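Nappe à carreaux Zeria, coton enduit

Je vous la présente enfin, ma préférée de la boutique ! J'ai mis longtemps à choisir le tissu pour remplacer la vieille gamme Trelemmont (que j'aimais bien, mais qui gondolait dès le deuxième hiver). La Zeria, je l'utilise chez moi depuis juin, café renversé et confiture compris, et un coup d'éponge suffit.

Le coton est tissé puis enduit à l'atelier de Parirstead. Il est plus souple qu'une toile cirée classique, donc il tombe bien sur les bords et ne fait pas ces angles raides que je déteste. Côté poids, on est à 183 g/m², ce qui reste facile à plier dans un tiroir.

Trois formats : ronde, carrée, rectangulaire. Pour la rectangulaire, mesurez votre table et ajoutez la retombée des deux côtés (j'oublie une fois sur deux, ne faites pas comme moi). La coupe sur mesure est possible jusqu'à 400 cm de long, comptez 9 jours de plus.

Entretien : éponge humide et savon doux. Pas de sèche-linge, pas de javel, et le fer uniquement sur l'envers, à basse température. Si elle arrive avec des plis, laissez-la étalée une nuit.

Existe aussi en version Urban, grise et écrue, pour celles et ceux que la couleur fatigue. Moi, plus il y a de rose, plus je suis contente !

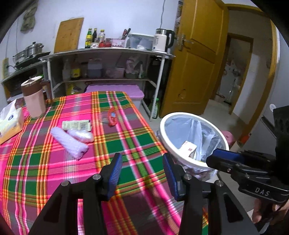
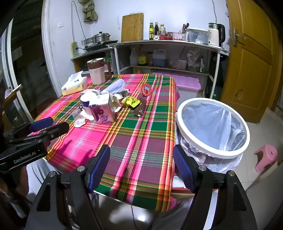
Nappe à carreaux multicolores, avec du rose, du vert et du jaune, posée sur table.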